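Reference > Clothing and Textiles > Sportswear > Jersey (athletic top)

Jersey (athletic top)

A jersey is a pullover or zip-up top worn for sport, usually in the colors of a team or club. The word first meant a knitted wool fabric, and only later the shirt made from it. Few garments have traveled so far from their starting point – a jersey today may be cotton, polyester or a blend, and it is worn at least as much on the sidewalk as on the field.

History

Early team jerseys were heavy wool knits that held sweat and rain and took days to dry. Color was the whole point of them, because players and spectators needed to tell one side from the other at a distance. The Prellano rowing and athletic club adopted red with white trim in 1923, and its surviving order book lists 299 tops in that combination over the years that followed. Club historian Socorro Alvarado has traced the switch from wool to cotton through the laundry bills, a wonderful source that most clubs threw away long ago.

Velour and other soft-pile knits came later, mainly for warm-up tops. They feel marvelous against the skin and show every stroke of the hand, as the pile looks lighter or darker depending on which way it lies.

Construction and trim

The body is normally cut as a front and a back. Sleeves may be set in at the shoulder or run up to the neck in one piece (the raglan cut, a favorite with throwers and pitchers). Trim is where a jersey gets its character! A contrasting collar, a side panel or a few narrow stripes can make a plain top recognizable from the far end of a stadium. Stripes are either knitted into the band, sewn on as tape, or printed. Knitted stripes wear best, and sewn tape is the easiest to replace.

Red and white is among the best-loved pairings and also the hardest to look after, since red dye can bleed into white parts in the wash. Giuliana Mamani's guide for the Bondent textile workshop recommends a first wash alone in cold water, inside out, with 2 color-catching sheets in the drum.

Care and folding

Jerseys are best washed cold and dried flat or on a line. High heat is rough on elastic fibers and can crack printed numbers. For folding, the top is laid face down, the sleeves are brought in across the back, and the hem is taken up to the collar. A top left in a heap will crease along the trim first, where the layers are thickest.

Red fabric with white parts on light gray upholstery
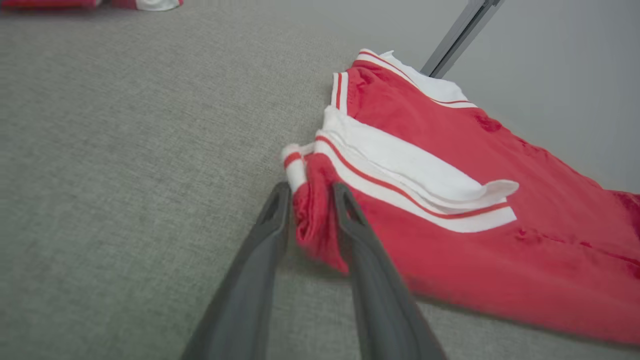
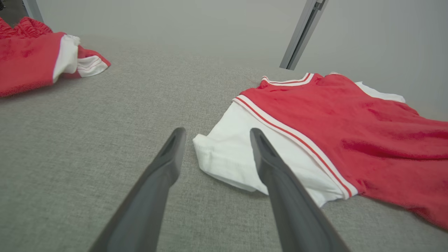
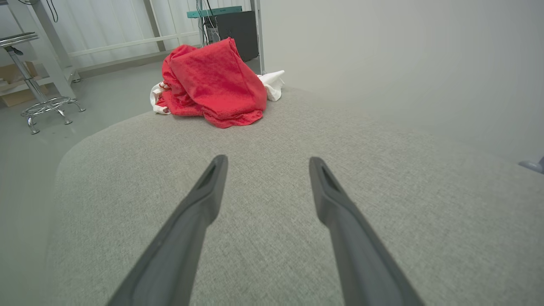
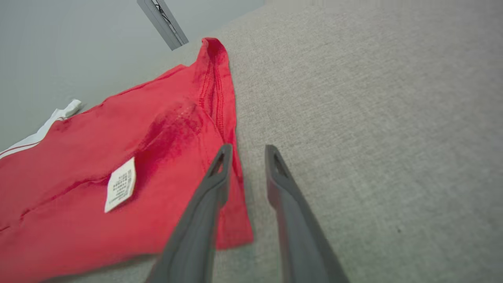
Labels are the quickest way to learn how a garment should be treated. Many are sewn into a side seam or at the back of the neck, and a good one gives the fiber content and washing instructions. The small white label in the last picture carries several lines of tiny print, a common format and a trying one for anyone without reading glasses. Iñaki Nieto of the Blackwood costume collection copies the wording of each label onto a card before storage, as print fades much sooner than the cloth around it. Where a label has been cut out, cold water and a mild detergent are the usual choice.

See also: Raglan sleeve; Tracksuit; Velour; Colorfastness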